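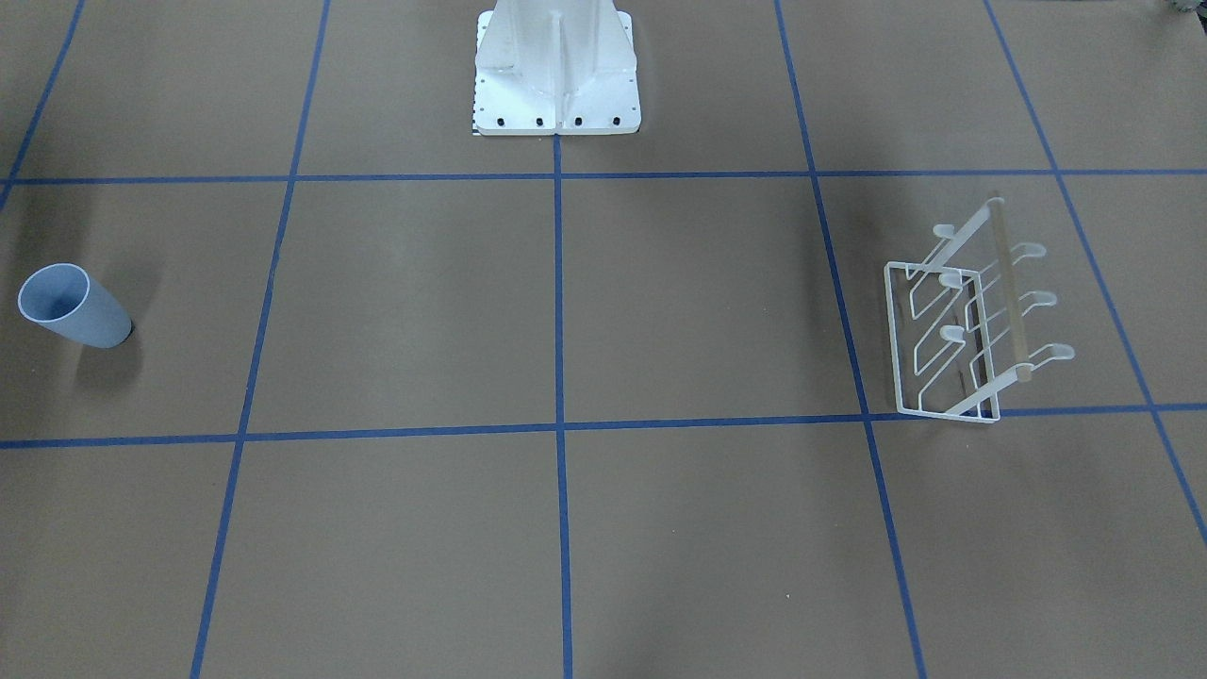 Plorkum Recipe Cards, version 3

Welcome, and thank you for taking an interest in a box of old recipe cards! Plorkum is a collection of 3479 handwritten and typed household recipes, transcribed line by line and put into one plain table so that people can search them, study them, or just find out what went into a Stundgate plum loaf before everybody owned a mixer.

The cards came out of kitchens in and near Stundgate, mostly through the reading room on Molefe Street, where Elspeth Dow kept a shoebox on the desk and let it be known that she would take anything, stains and all. Tahmineh Hassanpour and Esperanza Montes did the bulk of the typing. Tadeusz Kołodziej wrote the scripts that check the table for broken rows, and Shahla Vahidi looks after the ingredient list and answers the mail.

What you get

cards.csv has one row per recipe. ingredients.csv has one row per ingredient line, joined to the first file by card_id. There is also notes.txt, a rambling thing where we wrote down whatever puzzled us as we went along.

Fields in cards.csv

card_id: a number that never changes, even if we later find out that a card is a copy of another one.
title: as written, including spelling. If there was no title, the field is blank.
body: the method, with the original line breaks kept as a slash.
hand: typed, handwritten, or mixed.
language: English for most of them, with Polish, Spanish and Persian cards too. We have not translated anything.
dup_of: the card_id of an earlier copy, where we are sure.

Spelling and measures

We left the spelling alone. You will meet "choclate" and "tumeric" and a very large number of "tablspoons," and we grew rather fond of them. Measures are also left as they stand, so a "teacup" stays a teacup and "butter the size of an egg" stays exactly that. In ingredients.csv there is a second column, measure_guess, where Shahla has put a modern amount when she felt comfortable doing so. Please treat it as a guess from a good cook!

Known problems

Roughly 130 cards have words we could not read, marked [?] in the text. Some are water damage and some are just terrible handwriting. Cakes and preserves are far more common than weekday suppers, so please don't use the table to work out what people ate on an ordinary evening. The canning recipes are old and many of them are not safe by present-day standards. Read them, enjoy them, and use a tested recipe for your jars.

Changes

Version 3, October: added the Priltden cards, fixed slashes inside fractions, filled in dup_of for the jams.
Version 2: split ingredients into their own file.

Use and credit

Anyone may use the table for any purpose. If you publish something, please credit "Plorkum Recipe Cards" and the version number. Corrections are welcome at any time; send the card_id and your reading of the line, and Shahla will compare it with the card.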